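Rikberg Four-Latch Containers, After a Few Months of Daily Lunches

Posted 2018-11-21

I have a drawer full of food containers that don't match their lids, and I'm guessing you do too. Every year or so I get fed up, throw half of them out and buy a new set, and then the new set turns into the old set. So back in July I bought the Rikberg four-latch ones (the medium, sold in pairs) and told myself I'd use nothing else for work lunches until I knew what I thought of them.

A bit about how I eat, so you can judge if any of this applies to you. I make a big pot of something at the start of the week, usually soup or lentils or chili, and carry it to work in a backpack along with a laptop I can't afford to replace. The trip is 30 minutes by bus, standing up most of the way, with a driver who loves his brakes. A lid that mostly holds is no good to me!

My old ones were Caders. I liked them fine, and they stack better than anything I've owned, but the lid just presses on and after a year in the dishwasher it starts popping up at one corner. I lost a notebook and a very nice scarf to minestrone that way.

The Rikberg lid clips down with four tabs, and they're stiff. The first week I kept bending a thumbnail back. They do loosen up after a while, and now I can do all four without looking, though I wouldn't give one to a small kid and expect them to get at their sandwich.

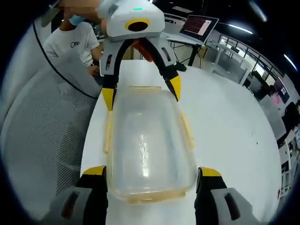
Do they leak?

Mine haven't leaked in the backpack so far, and that includes a very thin chicken broth lying on its side. The one time I found a drip it was my own fault for trapping a noodle under the seal.

Cleaning is where I go back and forth. The silicone seal sits in a groove and you have to pull it out every so often, or it gets that smell. I use the handle of a teaspoon. Getting it back in is fiddly, and if you put it in with a twist the lid won't sit flat, so go slowly around the corners. I do it once every couple of weeks and complain the whole time.

Tomato sauce stains them, of course. I've tried baking soda, lemon and leaving them on a sunny windowsill, and the windowsill did the most good - still not like new, but I stopped minding. Turmeric I've given up on. Curry goes in a glass jar now.

For the microwave I take the lid off completely and lay a paper towel over the top. I have heated things with the lid just resting there and it went a little wavy, then settled down again, but I don't want to push my luck.

On price, I paid 283 kronor for 2 at the Rautiainen kitchen store while visiting my sister, and carried them home in my suitcase stuffed with socks. That's a lot for plastic. Dustthorpe makes a set that looks very close, and a coworker swears by it, but the one I borrowed had softer tabs and I didn't trust it with soup.

Would I buy them again? I would, for lunches. For leftovers that only ever travel from the counter to the fridge, I'd stick with the Caders and save the money. I do wish Rikberg sold the seals separately, as I'm sure I'll drop one down the garbage disposal before spring.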